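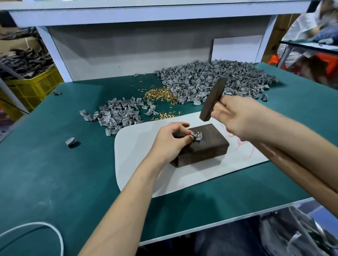 Rivet, tap, tap, next. Justinas had stopped feeling his thumb at four in the afternoon and it was now past nine.

"How many?"

"Don't ask."

"How many though."

"972 in the kit list. Minus what's done." He set another gray clip on the block, pushed a brass pin up through it, swung. Good one. Flat. The one before had split and he'd thrown it somewhere, he didnt care where.

The Distmont robotics club had one entry this year and it was called Bite. A crawler, tracks made of clips, every clip riveted by hand. Coach Clindia's idea. Molded links were cheap, she said, and cheap links snapped at Plillodik last December, in front of everyone, halfway up the ramp. So, rivets.

Tap, tap.

His phone buzzed. Sproģis are you alive. He left it.

The ramp was 5 meters. He'd dreamed about it. In the dream the track came off link by link, politely, and the judges picked each one up and read the tiny number out loud. 102. 102. 102.

"You're hitting crooked," said his sister from the door.

"I'm not."

"You are, your elbow goes out."

He pulled it in. Hit. Flatter than any of them so far, damn it.

She dragged the stool over. Found the other hammer, teh small one with tape on the handle.

"Two hours," she said. "Then I'm going to bed and you can lose on your own."

"Okay."

"Where do I put the good ones?"

He showed her.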